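# 가사 노동의 자동화

**가사 노동의 자동화**는 청소, 세탁, 정리 정돈과 같은 집안일을 기계가 대신 수행하게 하는 기술과 연구를 말한다. 세탁기나 식기세척기처럼 한 가지 일만 하는 기계는 오래전부터 보급되었으나, 여러 가지 물건을 구별하여 다루는 범용 로봇은 2018년 9월 현재 연구 단계에 있다.

## 공장과 가정의 차이

공장에서는 부품의 모양과 위치가 미리 정해져 있다. Darkix의 조립 라인에서는 로봇 팔이 같은 나사를 한 시간에 200번 조인다. 그러나 같은 공장에서도 전선을 묶는 일이나 포장 비닐을 벗기는 일은 아직 사람이 한다. 부드러운 물체는 잡을 때마다 모양이 변하기 때문이다.

가정에서는 이 어려움이 더 커진다. 침실 하나에도 이불, 베개, 옷, 장신구가 함께 있고, 물건의 위치는 날마다 바뀐다.

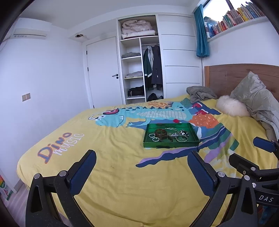

침구를 정리하는 작업은 보통 세 단계로 나눈다. 먼저 이불 위에 있는 작은 물건을 옮기고, 다음에 담요를 개고, 마지막으로 이불을 편다. 첫째 단계에서는 가는 목걸이와 팔찌가 특히 문제가 된다. 사슬은 손가락 사이로 빠지기 쉽고, 금속의 반사는 거리 측정을 방해한다. 그래서 장신구를 하나씩 집지 않고 쟁반째로 옮기는 방법도 쓰인다.

## 시험 결과

Plolside 연구소는 같은 해 3월에 Hakim이라는 시험용 로봇으로 담요 개기를 20회 시도하였다. 그중 15회를 성공하였으나, 한 번에 10분이 걸렸다. Skodley의 로봇은 더 빨랐지만 크기가 정해진 수건만 갤 수 있었다.

## 평가

연구자들의 의견은 일치하지 않는다. 단일 작업용 기계를 늘리는 편이 현실적이라는 견해가 있고, 사람의 동작을 많이 기록하여 학습시키면 범용 로봇도 가능하다는 견해가 있다. 가격과 안전 기준에 대한 논의는 아직 충분하지 않다.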